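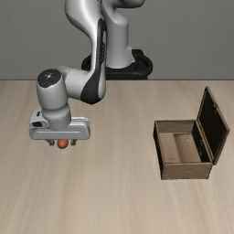

Week 4: Egg grading, and why the carton is lying to you (politely)

Housekeeping first. The Firnoddale site visit is on 10/24/25. Closed shoes, hair nets, no nail polish. The nets come in one colour and flatter no one.

Grade is a judgement about quality. Size is a judgement about mass. Students mix these up every year, usually in the exam, usually in ink. A small egg can be top grade, and a huge one can be fit only for the breaking room.
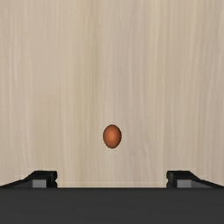 Shell colour comes down mostly to the breed of the hen. It has no bearing on flavour or nutrition, whatever your aunt says. The brown pigment is laid down late in shell formation, so older hens and stressed hens tend to produce paler shells. Shoppers pay extra for brown anyway, and the industry has learned to live with the money.

Candling is still the core skill. Hold the large end to the light and look for:
the air cell (shallow is fresh)
the yolk shadow (vague is good, sharp is not)
hairline cracks
blood spots, which are harmless and generate most of the complaint mail
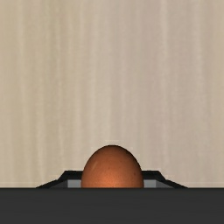 Pack large end up. The air cell stays where it belongs and the yolk stays centred — more or less, given what couriers do to a pallet.

Our practice data come from the Joromer flock: 3083 eggs, 187 downgraded at candling, 107 of those for cracks. Work out the percentages before the tutorial. Yes, by hand. 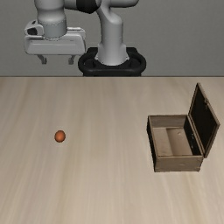 For next week

Read the Clakik handout on washing and the cuticle. It runs to 10 pages, and the diagrams are better than the prose.

Bring a calculator and a torch. Your phone is not a candling lamp, though someone will try.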